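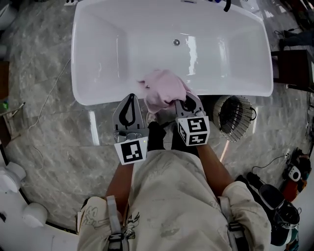

Ticket 332 – Bathroom fan keeps running after the timer ends
Opened by: Halima Rashidi
Assigned to: Obadia Masanja
Status: Resolved

Halima, 8:40 am
Hi all! We love the new Hinovlow fan, it's so quiet, but it won't shut off. The timer is set to 12 minutes and the fan just keeps going until I flip the breaker. The humidity light stays green the whole time. It started in May, right after we had the ceiling painted.

Obadia, 9:15 am
Great detail, thank you! Green means the sensor still thinks the air is damp, so it's overriding the timer. Two things to try:
Hold the reset button until the light blinks, then let go.
Pop off the cover and look at the little sensor window – any paint on it?

Halima, 10:05 am
Reset did nothing. But yes, there's a smear of white paint right over the window! 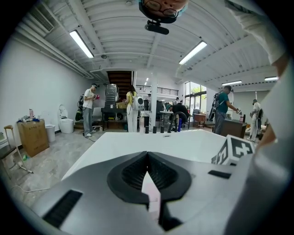
Bottle, container and cylinders lined up along the far edge, 10:05 am

Obadia, 10:20 am
Oh, nice find! Switch off the breaker and wipe the window with a barely damp cotton swab. No solvents, please – they cloud the plastic. Then turn the power back on and leave the fan alone while it recalibrates.

Halima, 1:30 pm
It worked!! Light went off, timer ran down, fan stopped. I ran it twice more just for the fun of it.

Obadia, 1:45 pm
Love it! I've asked Ntombi to add the paint check to our fan help page. Closing this one.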